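**Bin picking cell misses parts near the wall, demo in 8 days**

posted by zunusach_lab, 2019-02-13

Senior project, team of four. KUKA arm over a metal bin, two finger gripper, mixed parts. Everything in the middle of the bin picks fine. Anything lying up against a wall, the planner just says no path and skips it. Last full run was 677 attempts and we got 81 percent, and nearly all the misses were wall parts. Instructor wants 90.

Tried so far: slower approach, smaller collision box on the gripper (scared to go any smaller), re-teaching the bin corners twice. Bin is held by two spring clamps on the rim so it shouldn't be moving. Cables are strapped along the arm and loop around the wrist, and I'm starting to think that loop is half the problem when the wrist has to turn. Shiny wrapped stuff is also bad but thats a seperate question.

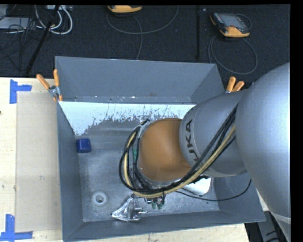 Riedl: had the same complaint from our planner two years ago and it was the wall model. We'd drawn the bin walls straight up and down when the real ones sloped. So the software thought there was less room at some spots than there really was. Measure the inside at the floor AND at the rim, all four sides. Took us an hour, fixed most of it.

Also are your clamps in the collision model? Handles stick up. If they're not in there, put them in before you shrink anything else.

**grela_bot**

Cables. Jog the wrist by hand, slow speed, to the pose you'd want for a wall part, and watch the loop. If it drags on the rim or goes tight you have your answer. We re-strapped ours with a bit more slack at the wrist and then limited the last joint so it can't wind up. Lost a few poses, didnt care.

Other thing, let it tilt. If you only allow straight-down grasps the finger has nowhere to go between part and wall. Around 15 degrees toward the middle was plenty for us. And turn the grasp so both fingers run along the wall, not one on each side of the part.

**Julley**

just use suction

**zunusach_lab**

Can't, gripper is fixed by the assignment. Walls do slope and yes I had them vertical, ugh. Measuring tonight. Clamps weren't in the model either. Will try tilt after that, one change at a time, and post the new numbers.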